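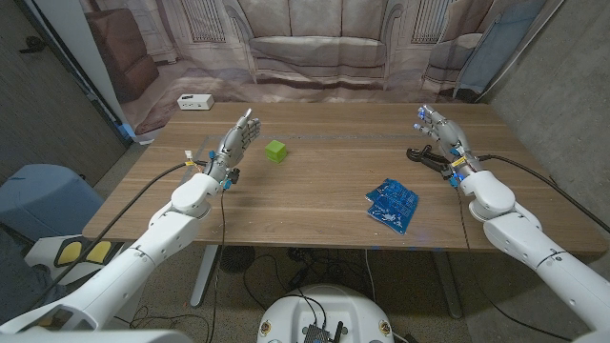 Bresar Open Day

The Bresar Open Day is a public demonstration of two-handed robotic manipulation held each year by Bresar, a research workshop that develops control software for humanoid hands. It takes the form of a series of short sessions in which a two-armed robot works at a table in front of seated visitors while an operator explains the control system. The event is best known for the cube sequence, a handling exercise that has opened every session since the first edition.

Background

Bresar was set up to study how a robot with jointed fingers can handle objects that were not designed for it. Its early work used parallel-jaw grippers and was shown only to partner firms. The change to multi-fingered hands led to requests for access from technical colleges, and the workshop opened its doors to the public for one day in June. The format was kept for later editions.

The sessions were planned by Ramesh Vashisht, who also wrote the printed guide given to visitors. The guide covers joint layout, the control loop and the scoring rules used in the manipulation trials. A revised version, dated 11/03/2019, added a section on camera placement and dropped an earlier chapter on grippers.

Setting

Demonstrations take place at a wooden table with light gray metal legs. A printed fabric backdrop showing a living room hangs behind it. Printed backdrops are used at Bresar to vary what the robot's cameras record while the physical layout of the table stays the same. A domestic print places windows, furniture and soft shadows behind the work area, all of which can be mistaken for objects by a poorly trained vision model. Several prints are kept in storage and are exchanged between series of trials.

Seating is limited to 15 visitors per session. The audience sits to one side of the table, outside the reach of both arms, and is asked not to use flash photography. Wall-mounted screens carry the camera views and a plot of the joint positions.

Equipment

The demonstration robot has two white arms, each fitted with a gray hand with several fingers. Control is handled by Cliditz, a software package written at the workshop. Cliditz accepts input from a human operator or from a trained policy and converts it to joint targets at a rate of 60 commands per second. The two sources share one interface, so that control can pass from one to the other during a task without stopping the arms.

Force limits are set separately for each finger. When a limit is exceeded, the finger holds its position and the operator receives a tone. An emergency stop is placed at the operator's station, and a second one is held by a staff member standing with the audience.
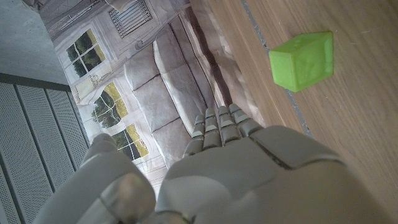

Wrist-level views are used for the last part of an approach, when the hand can block the line of sight from the head. The guide notes that such views are often turned on their side relative to the room. Cliditz does not rotate them before processing. Visitors who ask to see the corrected version are shown it on a separate screen, but the policy is trained on the unrotated images.

Program

Each session consists of 3 parts. The first is an introduction in which the operator names the joints and moves them one at a time. The second is the cube sequence. The third is an open segment in which visitors choose the next task from a printed list.

In the cube sequence, a green cube is placed on the table and the robot is told to pick it up, pass it from one hand to the other and set it down again. The starting position and angle are chosen by a visitor. The cube is used because its shape gives a clear reading of orientation and its color separates well from the wood in the camera image. Difficulty depends mainly on the angle at the start. A cube turned well away from the line of the fingers calls for a wrist rotation before contact, and this is the step at which most failed attempts end.

The open segment includes work with packaging. Flexible plastic is harder to handle than rigid items, as its outline changes with each contact and printed surfaces can produce false edges. Operators usually run these tasks under manual control.

Recording

Sessions are recorded for later use as training data. Each attempt is stored with the camera streams, the joint positions and a label marking success or failure. Failed attempts are kept. The collection built from the open days is known as Bakos and contains 1,152 labeled attempts. Recordings in which a visitor's face or voice can be identified are removed before an attempt is added.

A related collection, Grindolus, holds attempts made under manual control only. It was separated from Bakos after a review found that operators tended to slow down near the object in a way that the trained policy then copied. Grindolus is used to study operator behavior and is not part of the standard training set.

Access

Admission is free, and places are assigned by written request. School groups are given the morning sessions. Visitors receive the printed guide on arrival and may put questions to the operator between parts, although not while the arms are moving. The workshop's storage and assembly areas are not included in the visit.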